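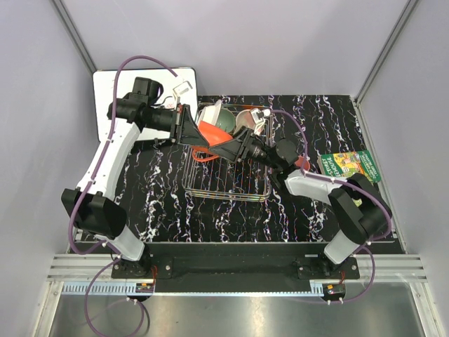
Falarmont owners' meeting, 30/10/2022
Held in the ground floor flat, Serkedar, with several of us joining by video

I've written these up from my own scribbles again, so if I've got something wrong please shout and I'll put it right before they go in the folder.

Who was there
All 13 flats were represented, which is a first for us! Two of those were by proxy and one owner had to drop off the call before the vote on the shutters, so I've noted that further down. Londar (our managing agents, for anyone who has bought in since the spring) sent along their lettings person and the one who deals with repairs.

Last meeting's minutes
Agreed, apart from the bit where I wrote that the roof terrace was "closed". It's open, but the far corner is taped off until the loose tiles are relaid. Sorry to the owner whose guests read that and panicked.

The letting season
Londar took us through the bookings. The summer was full for the sea-facing flats and patchier at the back, same as ever. I asked whether we could do anything for the back flats and we had a good long natter about it. The lettings person thinks the listings undersell them: they're cooler and quieter, and they get the hill view, but the write-ups still lead with "partial sea glimpse", and then people arrive and feel short-changed. We're all going to look over our own listing and send changes to Londar. I've already rewritten mine (too long, I'm told).

There was some grumbling about changeover days. At the moment everybody swaps on the same day and the cleaners are run ragged, with sheets piled up on the stairs. We agreed to split into 2 groups next season, lower floors on one day and upper floors on another. Owners who have already taken bookings will keep their dates.

Kitchens
This was the long one. The Midtbø quote for new worktops has come in, and it's for the flats that asked to be included, 6 in all. Nobody is being made to join in. The price is the same per flat whichever finish you pick, but the dark ones show crumbs and limescale more, and two owners who have had dark tops elsewhere said they'd never go back. I rather like them myself. We also talked about how much crockery a holiday flat needs, and I was surprised how strongly people feel about this. The inventory says full settings for every bed plus spares, and half of us don't have that by August. Londar will do a count when each flat is closed up and send us a list of the gaps.
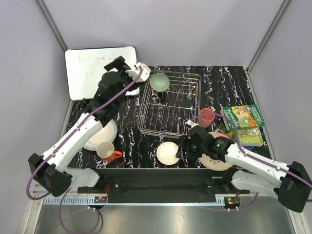 Black worktop with white veining, and a wire dish rack.

Anyone who wants to be added to the worktop order should tell Londar before the deposit is paid. After that it's a separate order and you'd pay the delivery on your own.

Service charge
The charge goes up to 235 euros a month from March. I know, I know. The lift contract is most of it, and the rest is the stairwell painting we put off last year and the year before that. One owner asked if we could put the painting off again and the answer round the room was a fairly firm no. Carried, with one against.

Shutters
We voted to keep the same green at the front. The back can be green or left as bare wood provided it's oiled. Carried, minus the owner who'd dropped off the call, who has since emailed to say they'd have voted for blue.

Parking
Guests are still leaving cars across the bin store. Londar will put up a proper sign and add a line to the arrival email. I offered to repaint the hatching on the ground if somebody else buys the paint.

Anything else
The key safe on the side door sticks. Push and then turn, until it's replaced.
The wifi on the top floor is being looked at. Again.
Somebody left a very nice straw hat in the ground floor flat and it's on the hook by the door.

Next meeting
In March, by video, with the date to be sent round by Londar. Items for the agenda to me, please, and not on the group chat, where I lose them.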